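Down the rabbit hole with a detox tea

Last night's reading, and I loved every minute of it

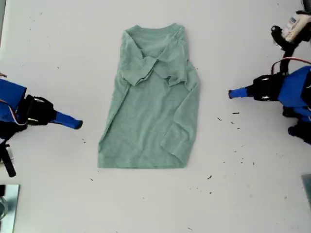 Green T-shirt on the white table, left sleeve folded in.

My cousin's friend Dennis Kashindye forwarded me a leaflet for a thing called Novilus, a herbal tea that promises to "draw stored toxins from the liver" in 15 days. He wanted to know if it was any good. Well, that was my evening gone!

I do love a leaflet like this. The first thing I look for is the name of a toxin, any toxin at all, and there wasn't one. There never is. If you can't say what you're removing, how would you measure it going down? The liver and kidneys get on with this job all day long anyway, and people whose livers really can't cope need a hospital and not a teabag.

Then came the science bit (my favourite). The leaflet says the tea was "tested on 3,968 users", so I went looking, and after far too much clicking I found it was an online survey put out by the seller, Suteck. People who had bought the tea were asked whether they felt lighter. No comparison group, no blood tests, nothing on how many gave up and never answered. The only proper trial I could find had 49 people in it and looked at one of the herbs, in capsules, for something else entirely – bloating after meals – and the placebo did just as well.

I rang Ismail Erraji, who was a pharmacist for years and is wonderfully patient with me. He skipped the toxin claims and went straight to the ingredients. Number 2 on the list is senna, a laxative. So yes, you may well feel lighter! He was more worried about people drinking it for weeks on end, or alongside heart tablets or water tablets, and said to ask a pharmacist before mixing anything like that.

I've passed it all on to Dennis, who has gone back to ordinary tea. Next up is the Brustano magnetic insoles, which a reader sent me in December and which I still haven't opened.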